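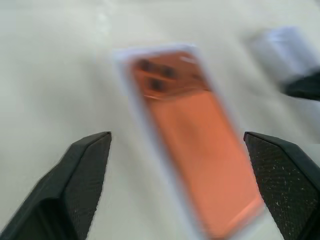 22 July 2025, bench notes, phone intake and case day

Started later than I meant to this morning. The delivery from Sundavero came while I was still putting my bag down, and Elvia and I spent the first half hour finding somewhere to put it that wasn't the hallway. It is on the low shelf under the window for now. If anyone needs that shelf please move the whole lot together, as the paper list is tucked in at the side and I would hate to lose it again.

The main job today was the orange one, ticket 3846. I have a soft spot for this phone, I admit. So much of what we get is black or gray, and this one has a salmon-orange back that cheers up the whole table, with a light case border going round it that looks almost lavender. Three lenses on the back, in a loose triangle. I mention the lenses because I wrote "two" on the slip at the counter when it came in and Montserrat quite rightly caught it. The slip is corrected now and initialed by both of us.

The customer says the case has gone stiff and she has trouble getting it off, and could we please check the back for scratches and fit a new one. It sounds like a ten-minute job and I told her so, which I now regret a little. I took my time with it. Thumbs at the corner by the volume keys, a little push, wait, a little push again. Consuelo always starts from the camera end and she may be right, but I have never liked leaning on anything near the lenses and I am too old to change my habits over one case. It came away at the third corner. There was a line of lint all the way round the inside lip, and a bit of grit near the charging port that I lifted out with the wooden pick. Back panel wiped with the dry cloth, then the barely damp one, then dry again. I found one hairline mark near the bottom, maybe as long as a grain of rice, and I have drawn it on the slip so there is no argument later about who put it there.

The lenses I did last, with a fresh cloth. We are down to the end of the good cloths, by the way. Abundio, if you are reading this before you do the order, we want the soft ones from Tapia again, the 300 pack. The others shed.

Replacement case: I tried the Cereo first and it is a lovely thing, but the camera opening sits a touch tight on the lower side and I could feel it catch. The Iva went on with no fuss at all and has a better lip at the front. I have set both aside with the phone so she can choose for herself. She may prefer the look of the Cereo and that is her business, but I will tell her what I felt.

Weights, for Jaqueline's table (she asked for them and I keep forgetting): phone in its old case 284 grams on the small scale. I didn't get one without the case, as somebody had borrowed the scale by the time I thought of it, and I will do it first thing tomorrow before she comes in to collect.

A few words on the table itself. I am very happy with the pale top now that we have lived with it a while. When we changed over in January I grumbled that every crumb would show, and every crumb does show, and that has been a blessing - I found two of those tiny screws last week that would have vanished on the old dark one. It does want wiping down at midday as well as at closing. I did it today and it took no time. Plain water and a drop of soap, please, and nothing out of the blue bottle, which leaves a film that phones slide about on.

Other things, in no order. The label printer is skipping again on the left side. The drawer with the picks and tweezers sticks if you close it with the long tweezers lying crossways, so lay them flat. Elvia brought peaches and there are 5 left in the bowl by the kettle, help yourselves, they won't keep in this weather. Montserrat wants to know whether we are still holding the gray phone with no ticket and I said yes, until the end of the month, and then we will have to have a proper think about it.

For tomorrow: weigh 3846 bare, ring the customer after ten, finish checking the Sundavero list against the shelf, and ask Consuelo to show me her camera-end way on one of the old trainer phones.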